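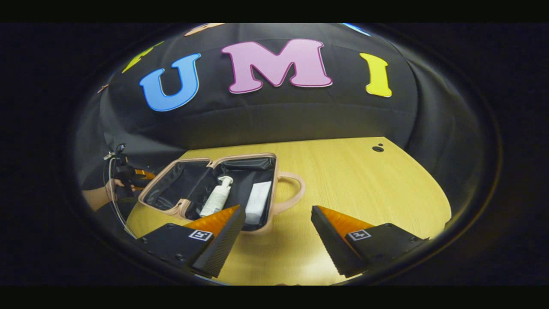 Both grippers out, case open on the table, bottle and packet in.

**June 2019, gripper pair, check + rework**

Started on the left/right unit mixup. Unit A was reading a wider opening than it should with the fingers fully spread, unit B fine. Swapped the cables first, problem stayed with A. So not the cable, not the port. Good, that's most of the morning saved compared to last time.

Pulled the fingers off A. Rail had grit in it, grey, probably off the old foam we used to park them on. Wiped it, one drop of the light oil, ran it open and shut by hand until it stopped catching. Do NOT use the thick grease from the Oosthuizen kit on this, it drags when the room is cold and then the trigger doesn't come all the way back. Tub is still on the shelf, somebody please move it.

Pads next. Orange pads on A were worn on the leading edge, shiny patch you can feel with a nail. Replaced them as a set. The old log says change at 2,000 grasps but the pump bottle is slippery and I'd go sooner if that's the main object. Adhesive gets 10 minutes clamped before anyone squeezes anything. Elaheh did one in less back in December and it walked sideways, we lost the afternoon's takes.

Markers: one corner of the left tag on A was lifting. Pressed flat it read ok, lifted it jumped all over, so I think that was half of the width problem all along. Peeled, cleaned with alcohol, new tag, burnisher over the top. Check the ID before you stick it!! Left and right tags are not interchangable and the script will not complain, it just gives you a negative width.

Finger screws: snug, then a quarter turn. They go into plastic. One on B is already a bit soft, marked it with a paint dot, leave it alone until the new housings come from Letitgate.

Width calibration after all that:

- close fully, hold, save
- open fully, hold, save
- repeat 7 times, throw away the first
- A and B should agree within 2 mm. They do now

Lens wiped, dry cloth only. There was a thumbprint on A right where the fingers sit in the view. Cable on the left unit gets a loose loop at the edge of the table and no tape. Tape pulled the plug sideways and that was the dropout we chased all through the Tostville job.

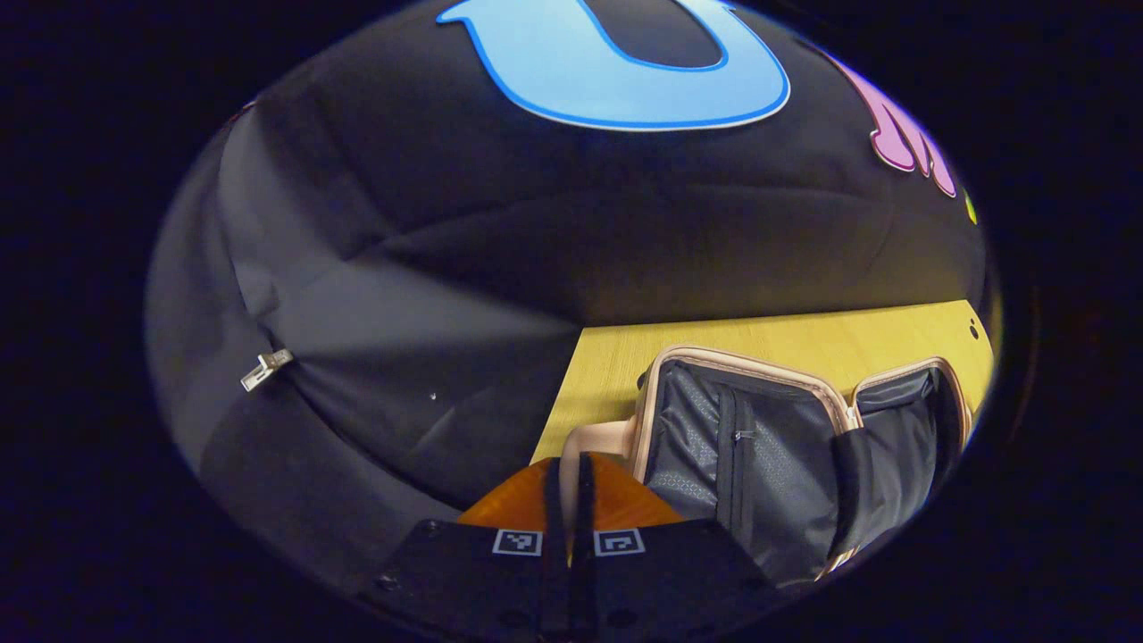

Do I have to redo the width calibration if I only changed the pads?

Redo it every time, the new pads are a different thickness and the closed reading shifts.

Ran practice grasps on the case contents after that. Bottle: come in low on the body, not on the pump head, the head turns and you lose it. Packet: pinch near the edge, the middle just folds. The black lining in the case is awkward for tracking, glossy in places, if the tracker goes quiet back off so more of the tabletop and the letters are in view and let it catch up before going in again. Tried this on both units, same behaviour (behavior, Elaheh, I know).

Carry handle wants to be laid flat before starting or a finger hooks it. Ask me how I know.

Still open:

- spare tags, print a fresh sheet, matte paper. The glossy ones wash out
- trigger spring on B a bit weak vs A. Not bad enough to open it up yet
- Skelham rack has no slot for the second unit, it ends up on its fingers. Needs something under the housing so the pads don't take the wieght
- put the paint dot thing on the service card so it isn't only in here

Calibration files saved under the unit letter with the old ones moved to the archive folder. Elaheh has the pads order, asked her to double it.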